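Shape sorter, green base: round piece sticking

Status: open
Reported by: Haruna Onishi
Assigned to: Dušan Hubáček

Hi Dušan! Me again, with the green shape sorter from the Madstead order. You asked which piece gives me trouble and it's the blue cylinder, every single time. The other shapes drop in fine (well, the cross needs a wiggle, but it always has). With the round one I get it partway down and then it stops, and if I push I can feel it sort of bind on one side.

Stuff I've tried so far:

Wiped the block and the blue piece with a damp cloth, let them sit until Friday. Same thing.
Turned the cylinder end for end. Maybe a tiny bit better? I wouldn't swear to it.
Tried the cylinder from our other set, 2 goes, and that one went in without any fuss!

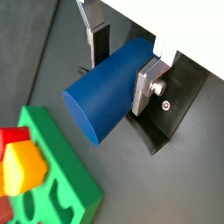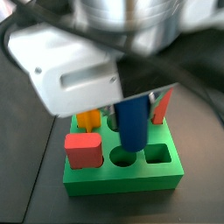

So my guess is the piece and not the hole, but you know these a lot better than I do. Kaede measured ours with her calipers and got 25 mm across one way and a hair more the other way, which sounds out of round to me. She didn't write down the second number, sorry, I'll bug her for it.

Could you send one replacement cylinder before we swap the whole set? I'd hate to box everything up again for one piece. Same address as last time, and please put my name on it or it ends up down in the mail room with Cletus.

Update, 4:15: Kaede says 25.6 the fat way. She also says the spare is fine both ways, so I'm using that one until yours gets here.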